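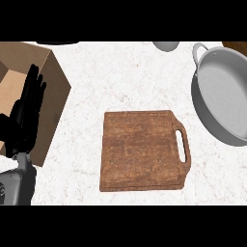 Figure 1. The kitchen counter scene in simulation, with the hand at lower left, the chopping board in the middle and the pan to the right.

Rekska kitchen simulation kit: progress report to De Graaf
Prepared by Jozef Schouten, Vollach
2021-11-24

Purpose of this report

De Graaf is paying for a trial of the Rekska kit before deciding whether to offer it to the training centres it supports. This report covers the second part of the trial. It sets out what we have done with the money so far, what the kit does well, where it falls short, and what we need from you before the last part begins.

What the kit includes

Rekska is sold by Kovus as a software package. The buyer gets a set of kitchen scenes, a model of a robot with jointed hands, a control program and a viewer. No hardware is supplied. The scenes can be edited: objects may be moved, swapped or taken out, and each layout can be saved under its own name.

We have the standard licence, which allows 3 people to work at once. That has been enough for us. A training centre with a full class would need the larger licence, and Kovus has not yet sent us a price for it.

Work done in this period

We installed the kit on two office computers and one older machine. The first two gave no trouble. The older one needed a new graphics driver and a second attempt, and the installation guide does not mention this.

Most of our time went on the counter scene in Figure 1. It has an open cardboard box on the left, a wooden board with a slotted handle, and a large pan with a loop handle, all on a white marble top. We chose it because it puts objects of quite different shapes on one surface. A thin flat board is hard for a robot hand to lift, and we wanted to know how the kit deals with that.

We set ourselves a target of 90 recorded runs in the counter scene and reached it. In each run the operator guides the hand towards one object, tries to grip it, and moves it to a marked place. The files are stored on our own server and copies can be sent to you on request.

Findings so far

Setting up a layout is quick once the operator knows the menus. New staff managed it alone after one morning.

The surfaces are good enough for teaching. Wood grain, marble and metal can be told apart easily in the viewer, and the shadows help the operator to judge height above the counter.

Grip is less even. The pan handle gave steady results. The board did not: in several runs it slid through the fingers when lifted by its edge, and in a few it moved before the hand had touched it. Kovus accepts that the contact settings for thin objects are wrong and has promised a correction in the next release – we have no date for it.

The view can also be a nuisance. From the fixed angle we used, the hand covers part of the box, so the operator cannot always see what is behind the fingers. The kit does allow the view to be changed, but the setting is kept in a text file and the viewer must be restarted each time. We have asked for a button.

The written guide is thin. We have started our own notes for operators, which are now two pages long, and will include them with the final report.

Spending

Staff time is in line with the plan. We spent 1,000 euros less than expected on equipment, as the existing computers were good enough. We would like to keep this sum for the last part of the trial and put it towards the cost of the larger licence, if the price allows.

Problems and delays

The group test with trainees has moved to the next period. The grip fault would have taken up most of their session and told us little about the rest of the kit. Nothing else is behind.

Next steps

1. Repeat the board runs when the corrected release arrives.
2. Hold the group test with trainees.
3. Try a second scene with drawers and a cupboard.
4. Get a written price from Kovus for the larger licence.

Decisions needed from De Graaf

Please confirm whether the unspent equipment money may be carried over. We also need the names of the 2 centres that will send trainees, so that dates can be agreed with them directly.

My view at this point is that the kit is worth having for teaching layout and basic control. I would not yet recommend it for lessons on gripping thin objects. The final report will say whether the correction changes that.

Jozef Schouten
Vollach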